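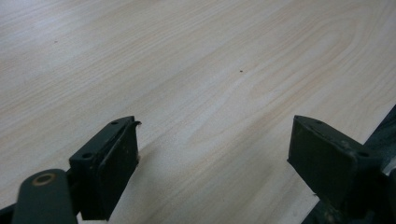 Work table, sorting room, Vakier field station.

Vandusov Ravine Bryophyte Survey
Progress report to the Flustau Fund
Tuesday, March 8, 2022
Prepared by Wing-yan Huang, project lead

1. Period covered
This report covers work from the start of the grant in November to the end of last month. Spending is in line with the approved budget except for travel, discussed in section 5.

2. Field work
The ravine was divided into four survey blocks. Blocks A and B are finished. Block C is finished except for the north-facing cliff, where ice on the access path stopped work twice. Block D has not been started. Plots are placed on rock, soil, bark and rotting wood, and each is visited once. Elevations in the finished blocks run from 900 to 1,075 feet.

A total of 203 packets were collected. Each packet holds material from a single plot and substrate, so mixed mats are counted once even where several species are present.

3. Identification
Nandi Shabalala has worked through the block A material. Most of it could be named from leaf shape and cell pattern at magnifications up to 100. The small liverworts are slower. Oil bodies are lost on drying, and the early packets were dried before anyone had looked at them. From block B onward, liverworts are checked within two days of collection and notes are written on the packet.

The peat mosses from the seep at the foot of block B remain unnamed. Stem sections are needed, and these are scheduled after the rest of block B is done. No names should be quoted from the draft list until then.

4. Data and specimens
Packet labels are printed from the same table that holds the plot records. A mismatch in the block A substrate codes (bark entered as wood) was found in January and corrected. Duplicates will go to the Akgül Herbarium, which has agreed to accept them in one batch at the end of the project.

5. Changes to plan
- The second visit to the block C cliff moves to April.
- Block D starts in May, one month later than proposed.
- Travel is over budget by two round trips. We ask to cover this from the supplies line, which is underspent. The total does not change.

6. Next period
Finish block C, name the block B material, and send the fund a draft species list with substrate notes. Landowner permission for the lower part of block D is still pending - the form was returned for a missing parcel number and has been sent again.

Related items
Vandusov Ravine: plot layout and methods
Packet folding and label guide
Akgül Herbarium: sending duplicates
Flustau Fund small grants: reporting dates

This site uses cookies to remember your settings. Accept | Manage choices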